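Asunto: Re: [masa-madre] Harina floja y pan plano
De: Eusebio Chambi
Para: lista masa-madre

Hola a todos:

Contesto por aquí a lo de Treltach, que veo que al final somos varios con el mismo problema.

El mensaje de Treltach decía:
> Llevo desde enero con la harina Plomar del saco grande y el pan
> se me queda como una torta. Pongo 900 g de harina, 200 de masa
> madre y el agua de siempre. ¿Bajo el agua o cambio de harina?

Yo bajaría el agua antes de tirar el saco, ¡que con lo que cuesta! A mí me pasó igual y empecé quitando un chorrito, luego otro, hasta que la masa dejó de pegárseme hasta en los codos. También acorté la primera fermentación, porque en mi cocina pega el sol toda la tarde y aquello se me iba de las manos (literalmente, una vez acabó por el fregadero).

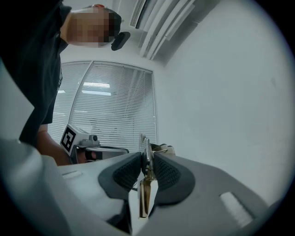 ¿Y la masa madre, se refresca antes o se usa directa de la nevera? Mejor refrescarla la noche anterior y usarla cuando haya doblado; si huele mucho a vinagre, le doy otro refresco y espero.

Otra cosa, para Mamani, que preguntaba por el molde: el mío lleno pesa 259 g más de lo que cabía en el viejo y aun así me entra en el horno, pero lo pongo una altura más abajo. Lo saco a los 53 minutos y lo dejo enfriar de lado.

Si alguien ha probado la integral de Ullo, que cuente, que estoy por pedir un saco a medias con quien quiera.

Un abrazo,
Eusebio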